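FOR IMMEDIATE RELEASE

May 17, 2024

Halonen Extends Entryway Storage Program to All Masitz Apartment Buildings

Halonen, the property management company responsible for the Masitz residential community, announced today that its entryway storage program will be offered in every building on the property. The program gives each household a small drawer cabinet for the area by the front door, together with a printed guide to sorting the items that tend to collect there.

The decision follows a trial in 57 apartments that opened last November. Residents taking part received a cabinet supplied by the home goods distributor Nuto and kept it for the length of the winter. At the close of the trial, households were asked whether they wished to keep the cabinet or return it. All but 3 chose to keep it.

Masitz has 1,559 apartments, most of them built without a hall closet. Requests for help with lost keys, missing mail and misplaced access cards have long made up a steady share of the calls received by the management office. Halonen expects the program to reduce those calls and to keep shared hallways clear of shoes, umbrellas and parcels, as required under the building rules.

Cabinets will be delivered building by building over a period of 28 weeks. Residents will receive written notice before delivery and may decline by returning the card enclosed with the notice. There is no charge for the cabinet, and it will not affect rent or deposits. Households that already own suitable storage may ask for the sorting guide alone.

The guide was prepared by Drimeo, a home organization service that also advised on the trial. It recommends giving small daily items a drawer of their own and keeping larger or seasonal items lower down. It also asks residents to leave the path to the door open at all times – a point of particular importance in the narrower one-bedroom units. 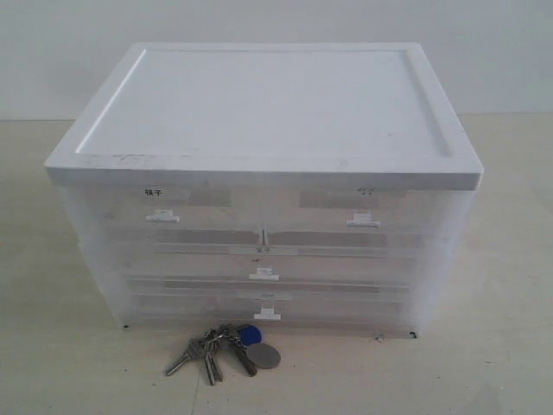 Drawer layout was the subject residents raised most often in their comments. Many asked for a way to separate items used every day from those needed only once in a while. A low, wide cabinet with two smaller drawers side by side at the top and two full-width drawers beneath them answers that request. Frosted fronts let the darker shapes of the contents show faintly, and the recessed panel in the white lid offers a flat surface for a ring of keys that might otherwise be left on the floor.

Residents with questions about delivery dates, or who need help moving existing furniture before their cabinet arrives, may contact the Masitz management office during regular business hours. Copies of the sorting guide are available at the front desk of each building – large-print copies may be requested there as well.

About Halonen

Halonen manages rental housing and provides maintenance, leasing and resident services at the Masitz community.

Media contact: Halonen Communications Office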